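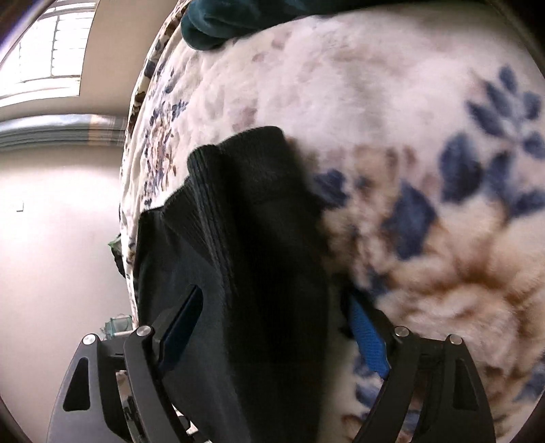

From: Adhiambo Mushi
To: hand-gripper list
Date: 2024-12-18
Subject: Re: pads creeping on the linkage fingers, and a fix?

Viorica Vukčević wrote:
> We had the same complaint from Hirkholm, where the tool lets go of knitwear
> halfway through a lift. I swapped both pads for new ones from Schouten,
> cleaned the backing with alcohol, and tightened every pivot screw until the
> play was gone. It has been fine for 3 days. I would suggest we make this the
> standard service and do it to all of the tools in January. I also think the
> navy pads hold less well than the bright blue ones, so while we are at it we
> could go blue on both sides. Any objections?

Yes, a few. Sorry.

First, three days is not much of a test. Ours went 13 days after its last pad change before anyone complained, and that was with people using it on bedding all day, which is harder on the pads than anything in the bench routine. If I had written to the list on day three I would have told you new pads cured it too.

Second, you changed the pads, the cleaning and the screw tension in one sitting. Any of those could have done it. My money is on the screws, and I don't think tighter is the right direction. The two on each side that you can get at from the front are pivots. They are supposed to let the plates turn. Crank them down until there is no play and the finger stops following the other one properly, so one pad meets the cloth flat and the other meets it on a corner. I pulled a tool off the shelf last month that had been "serviced" this way and the right finger needed a push from my thumb to open the last bit. The person using it had simply gotten used to that.

What I do now, for what it's worth:

Take the tool off the handle and hold it jaws up. Close it slowly with nothing in it. Both fingers should start moving together. If one lags, back off its outer pivot an eighth of a turn and try again. Do the inner one only if the outer made no difference. A drop of the medium threadlocker once it moves right, then leave it overnight. I know the Palura sheet says to do the inner pivots first. I tried it in that order and ended up chasing the adjustment back and forth all afternoon.

Then look at the pads, from the side. A pad that has crept shows a line of bare finger at the tip. If there is no line, leave it alone. Pulling a good pad takes some of the adhesive bed with it and the next one never sits as well.

Last, try it on cloth. I use a black rib knit bunched up on a fluffy blanket, because that is where ours was failing. You want to close on the knit and lift without bringing up a pinch of fleece with it. A smooth tea towel tells you nothing, since even a badly set tool will pick that up.

On the colors: the tool on our bed setup is mixed, navy on the left finger and bright blue on the right. I have heard the "blue holds better" story from two people now and neither had swapped the sides to check. Maybe it's the pad. Maybe it's the finger it happens to be stuck to. Before we spend 796 on a full set of blue from Schouten I would like somebody to put a blue one on the left and a navy one on the right and run the same knit through it. I can do this on ours, but I'd be happier if it was done on a second tool as well — ours has had its left linkage apart so many times that I don't trust it to stand for the others.

And a question for Viorica: did you write down where the screws were before you tightened them? A paint mark across the head and the plate would be enough. If you did, could you put one tool back the way it was, keep the new pads on, and see if Hirkholm still complains? That would settle more than another month of everybody saying it feels better.

I'm against touching the rest in January until then. The Vimport handles have their own problem with the trigger return spring, and if we change the fingers at the same time we'll never sort out which reports belong to which.

Adhiambo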